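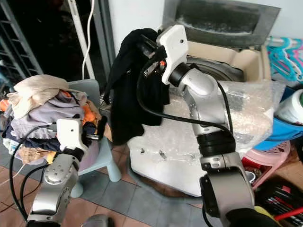 Robot gripper holding up a black garment in front of a washing machine

Home > Workshop guides > Seeding and drills

How to check the seed rate of an old grain drill

Last updated: 29/06/2024
Print this page | E-mail this page

The chart inside the lid of a drill was made when the machine was new. After many seasons the feed cups are worn, and the seed you buy today may be of a different size. So please use the chart only for the first setting, and then make your own test in the field. My drill is a ten-foot Jolturska with a small grass seed box, but the method is the same for other makes.

What you need: a scale that shows grams, a measuring tape, two flags, and one clean bag or cup for each seed tube.

1. Put the flags 400 feet apart on ground similar to the field you will sow. Do not do it on the farm road – the drive wheel rolls differently on a hard surface.

2. Fill the box at least one third. Open the feed and turn the drive wheel by hand until seed comes from every tube.

3. Pull the tubes from the openers and tie a bag to each one. Leave enough slack so that the tubes do not bend.

4. Drive from flag to flag at your normal working speed, with the drill lowered and the drive engaged.

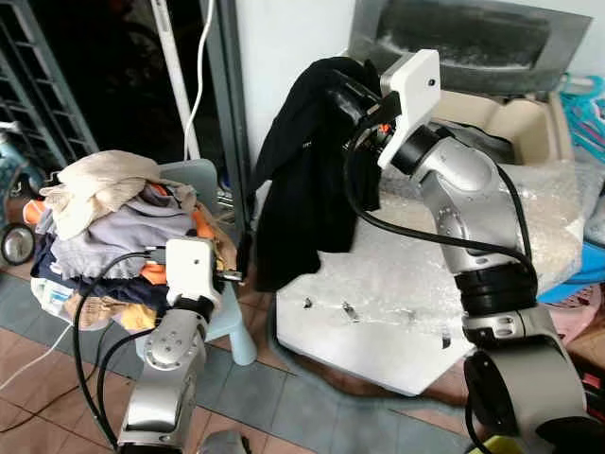

5. Weigh each bag separately and write the numbers down before you mix anything. If one bag is much lighter than its neighbors, look for a blocked tube or a broken feed cup, and repeat the run after the repair.

6. Add all the weights together. Ten feet by 400 feet is 4,000 square feet, so multiply the total by 10.9 to get grams per acre, and divide by 454 to get pounds. In my last test I had 616 grams, which gives 14.8 pounds per acre.

7. Move the lever one notch if needed and drive the strip again. Crescencio Nieto, who sows in August on the Salley side, makes three runs for every seed mix and takes the average. I usually make two.

Write the final setting with the name of the mix inside the lid. Clean out the box before you change to another seed, and brush the cups well – small clover seed hides in the corners.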